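Progress Report to the Hileck Fund: Teaching Linear Programming in Small Workshops

January
By Gudrun Heitmann

Dear friends at the fund, I promised you at the start that I would write these reports the way I talk, and so I hope you have a cup of something beside you, as there is a good deal to tell this time and most of it is happy.

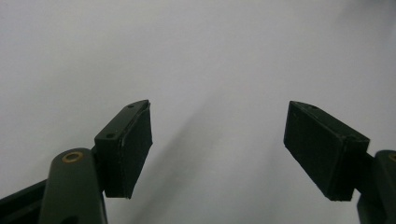

The last report ended with us worrying over the transportation problem chapter, and I'm glad to say the chapter is finished. It took longer than planned (the whole of the fall, if I'm truthful with you) and it went through more drafts than any of the others. The trouble was degeneracy. Our learners are shop planners and warehouse leads, and they were perfectly happy setting up the table of costs, putting in supply along the side and demand along the bottom, and filling it from the top left corner. Then a row and a column would run out at the same moment, and the table would end up with one filled cell too few, and everything we had taught them about working out the row and column numbers stopped in its tracks.

Our first draft told them to drop a zero into an empty cell and carry on. That's right as far as it goes, but people put the zero in a cell that closed a loop with the ones already there, and then they were stuck all over again and rather cross with us. The new draft spends four pages on where the zero may go, with a table of 3 plants and 4 stores that readers fill in themselves. You need 6 cells in the basis for a table that size, and we have them look for loops with a pencil before they do any arithmetic. Vogler tried it with the Monday evening group and they got through it in one sitting, which made me very happy indeed!

On to the numbers, which I know you need for your own paperwork. We have held 7 workshops out of the 9 we proposed. We had hoped for 75 people to finish the first course and 66 have done so. A few of those who dropped out have asked to come back in the spring, and I have said yes to all of them without checking whether there are chairs. The exercise book now has 200 problems with worked answers, and that part of the grant work is complete.

I should say a word about the Bollanska planning team, who sent us the most interesting problem we've had so far. They blend animal feed, and they wanted to know how much they could pay for an extra ton of barley before it stopped being worth the bother. It's a lovely way into the dual, much better than the one I had written, and we have rebuilt the second half of the course around it. We begin with the question of price and only bring in the word "dual" after people have already worked one out by hand. Learners who used to glaze over at shadow prices now argue about them. One group spent most of an hour on why a constraint with slack left over gets a price of zero, and I didn't have the heart to stop them, so we ran late and skipped the review sheet.

The software side is slower, I'm afraid. Zovham, our small practice program, shows each table in turn and lets the learner pick the entering and leaving variables. It works well for maximizing with "less than or equal to" constraints. It doesn't yet handle the two-phase method properly. If an artificial variable stays in the basis at zero after the first phase, the program goes cheerfully on to the second phase and may let that variable grow again, and then the answer is wrong without any warning. We know where the fault is. The fix means checking that row for a nonzero entry among the real variables and pivoting on it, or dropping the row if there isn't one, and it has to be shown to the learner in a way that makes sense. Until that's done we are asking groups to do two-phase problems on paper.

Spending is close to the plan. Printing cost more than we expected, as the bigger tables needed wider pages, and travel cost less. I would like your permission to move what is left in travel over to printing, and I'll send the form separately with the receipts.

Between now and the next report we mean to hold the last two workshops, repair the two-phase part of Zovham, and write the short chapter on sensitivity that several groups have asked for. I'd also like to try the transportation chapter on people who have never met the subject before, as everyone who has read it so far already knew the basic method and may have been kinder to it than it deserves.

Thank you, as always, for your patience with my long letters. If any of you would care to sit in on a workshop, please write and I'll save you a seat near the board.

With warm regards,
Gudrun Heitmann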